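4.3 Working rules for peg insertion

Read this section before running the Numley board in Auto.

1. Clear the table of anything that is not part of the task.
2. Keep the free hand raised and away from the board while the other hand inserts.
3. Stop the peg above the fixture and check alignment before lowering.
4. Log each run. Replace the fingertip pads after 1,000 insertions. 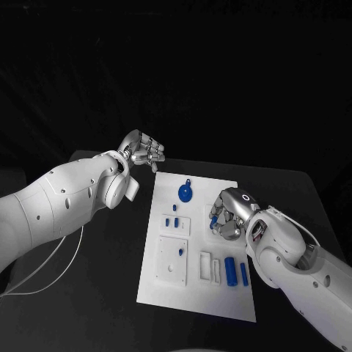 Operators at the Atik site asked that step 3 apply to repeat runs as well, and it now does.

CAUTION: Do not reach over the board while either arm is powered. Press Stop and wait for both arms to hold still.

Note: If a peg jams, do not raise the force limit. Open the hand, back off and start again from step 2.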